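Filed under: Surfaces & Furniture | Opinion

Cover the Table, and Leave the Cover Alone

Josée Sandhu

A table used for work should have a sacrificial top. Most people who own a decent table accept this in principle and then do one of two things. They leave the wood exposed and spend years telling others to be careful near it, or they buy a cover and treat the cover as the new thing to be careful of. Both waste the table.

My position is narrow. For light assembly, sorting, layout and small-object work, the best arrangement at an ordinary price is a solid wooden table with a rounded edge, covered almost to the border by flat foam board with a printed grid. The board should be pale, it should be laid in panels, and it should be allowed to wear. I have used glass, cork, vinyl, a cutting mat and bare wood. I would go back to bare wood for writing letters and to none of the others for anything.

The table in question came from Okonkwo, a joinery shop that mostly makes counters for bakeries. The slab is 32 mm thick, which is more than the work needs, but a thick slab stays flat across seasons and a flat substrate is the whole condition for a good cover. Foam board doesn't bridge a hollow. It follows it, slowly, and after one winter there is a dip where every round object ends up.

The corners are rounded. I asked for that. A square corner on a table that people walk past with their hands full is a defect, and calling it clean design doesn't repair a hip. The edge is rounded too, and the cover stops short of it, so that a strip of wood is left showing as a border. This is worth doing for a mechanical reason. Foam board carried out to the edge gets leaned on by forearms, and the outer inch crushes first. Pull it back and the forearm lands on wood.

Tape is allowed on the border. Black tape, short pieces, put down where something needs to be found again. I have heard it called untidy. A pencil mark on wood is harder to see and much harder to take off.

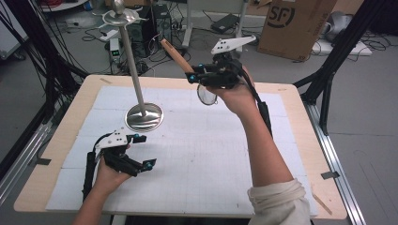 The grid should be faint

Printed grids come in two grades. One is made for the catalog photograph, with heavy lines and numbers along two sides, and it is tiring to look at for more than an hour. The other is faint gray, and you stop noticing it until you want it. Buy the second. The grid on a work table isn't a measuring instrument. Panels get laid by hand, the seams never register perfectly, and by the third panel any accumulated error makes the printed spacing useless as a ruler across the full width. What a faint grid does well is show angle. Set a dish or a stand down, come back, and you can see at once whether it has been moved or turned relative to the lines. Put a stick down and its slant reads against the squares without any effort.

If you need a dimension, use a rule. I keep having this argument with people who bought the heavy grid so that they wouldn't need one.

The seams are the other common complaint. A single sheet has no seams, and a single sheet at 2440 mm also has to come up a staircase, be stored flat, and be thrown out whole when one end is spoiled. Panels can be swapped. On my table the area directly in front of the chair gets nine-tenths of the abuse, and the far side could go on for years. With panels, I move the tired one to the back and bring a fresh one forward. The seams catch a fine tip now and then. They don't catch a base, a bowl or a hand.

I priced a seamless composite top from Dimmont before settling on this. The quote was 323 dollars before delivery, and the salesman said, with some pride, that the surface couldn't be repaired but wouldn't need to be. I have owned things described that way.

Round bases, shiny things

A pale matte surface is also kinder to the objects that stand on it. Take a tall metal stand with a round polished base. On bare wood the base rings when it goes down, and sooner or later it prints an arc in the finish. On glass it slides. On foam board it settles without noise and resists being nudged, and a thin rod of any height needs that, for all the leverage at the top is working against the base. The Jiltari stands that were sold everywhere a few years back had a rubber foot glued under the rim to solve the same problem. The foot came off. Mine came off in February, in the cold, and left a ring of brown adhesive that I never entirely removed. I would now choose a plain heavy base with nothing stuck to it and let the table do the gripping.

Weight in the base matters more than diameter up to a point. People choose wide bases because they look stable, and then the base takes up the part of the table they wanted to use. A narrower and heavier disc, set back toward the far side, does the same job and gives the front half of the surface back. Keep the fittings on top of the rod small. Every ounce of knob up there has to be paid for below.

Polished metal has its own difficulty, and I have changed my mind about it. I used to prefer it because it wipes down in a second. It does, but it reflects everything, and a shallow dish with a bright interior is hard to read. Small contents disappear among streaks of light. A brushed interior is better. The broad plain rim is still the right form for a dish, raised at the lip so that it can be picked up from a flat surface without getting a fingernail under it. I would only ask the makers to leave the inside dull. 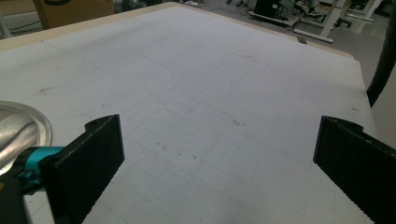
Wear is the part where I lose people. A white sheet in use becomes marked, and quickly. There are two kinds of mark and they should be kept separate in the mind. A stain is a color problem and has no effect on anything. A dent is a shape problem and may matter, if it is deep enough to tip a small object or hold a crumb of something you don't want held. I ignore stains completely. I run the flat of my hand over the panels every Friday and feel for dents, and if I find one in the working area, the panel goes to the back.

This seems to bother visitors. A white surface carries an expectation of cleanliness that a brown one doesn't, and so a brown one that is much dirtier gets a pass. I consider that an argument for white. On a dark cork top I once lost a small steel screw for most of a week, and when I found it, it was in plain view. On white it would have been found in the time it took to look down. Dirt behaves the same way. You see it, you wipe it, and what remains is a mark and not dirt.

Gatov, the mail-order supplier, sells a clear film to go over foam board so that the board stays new. I tried it on one panel. The film lifts at the corners, traps grit underneath, and puts a gloss on a surface whose chief merit was that it had none. Then there are three layers: film to protect the board, board to protect the wood, and an owner who has started to worry about the film. Somewhere in that stack a decision has to be made about what is being used up. I say the board. It costs little, it cuts with a knife and a straightedge, and it was bought for this.

Fixing it down is simpler than the instructions suggest. Don't glue it. Contact adhesive on an oiled top makes the cover permanent in the worst way, and the next person to own the table will curse you with a scraper in hand. Panels cut tight against each other hold their place by friction. If one creeps, a piece of double-sided tape at each outer corner is enough, and it can be peeled before it cures into something else.

Bring the panels into the room a day before cutting. Cut face up, with a fresh blade, in two light passes. The first pass goes through the skin and the second through the foam, and if you try to do it all in one, the foam tears and the seam looks chewed. I have done it both ways and the chewed seam still annoys me on the left side of the table every morning.

There is one objection I take seriously. Foam board is soft, and it is a poor surface for anything struck, clamped hard or heated. All true. If the work includes a hammer, get a different bench. I'm talking about the large class of jobs done with two hands, at moderate height, with light objects, where the table's task is to stay flat, stay visible and stay quiet. Those jobs get done on kitchen counters, on desks, and on dining tables under a folded towel. They deserve a proper top, and the proper top is cheap.

I'm replacing the front panel again this month. The table under it looks the way it did on delivery, apart from one water ring at the border, and that was my own coffee cup.

Comments (4)

benchdog_ray
Agree on the faint grid. Disagree on white. Under an overhead tube light mine glares so badly by 3 p.m. that I put a gray blotter down in the middle of it, so now I have your three layers anyway.

Marguerite T.
What thickness board are you using? You give it for the table and not for the cover.

Josée Sandhu (author)
Marguerite, go by the feel of it. If you can press a thumbnail print that stays, the skin is too thin, whatever the thickness. Ray, try moving the light before giving up on the board.

oldtimber
Thirty years of bare maple here and I've never told anyone to be careful. The rings are fine. Good point about the corners, though.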